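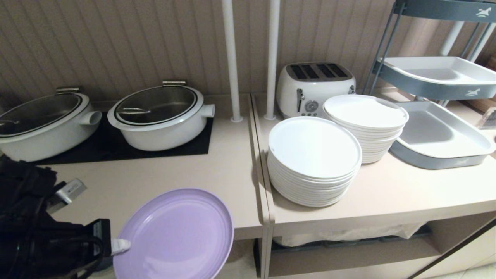

Lavender plate, white pots, beige counter.

May 14, 2021

I have been trying to learn to whistle. The loud kind, with two fingers, the kind that stops cabs and dogs. My neighbor Nélida Vergara can do it from her porch and be heard in Cungate, and she learned at age 8, which she mentions more than I'd like.

So far I've put in 20 minutes a night since November. What comes out is mostly air and a certain amount of spit. My dog, Bevan, used to leave the room when I started. Now he stays and watches, and I think I preferred it when he left. 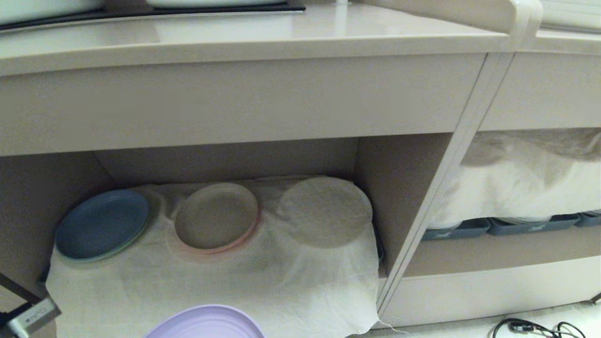 The instructions online all agree that you curl your tongue back, seal your lips over your teeth and blow. They also agree that you will feel dizzy, and on that point I have had total success. One man has a video with 232 comments under it, and most of them are people reporting that they had to sit down.

Nélida says I'm thinking about it too much. She also says my fingers are too fat, so take your pick. Last week I got seven seconds of a real note, thin and wobbly, like a kettle with doubts. I ran out to the porch to do it again for her and blew a raspberry at the mailman.

He waved. I'm going to try the other hand on Monday.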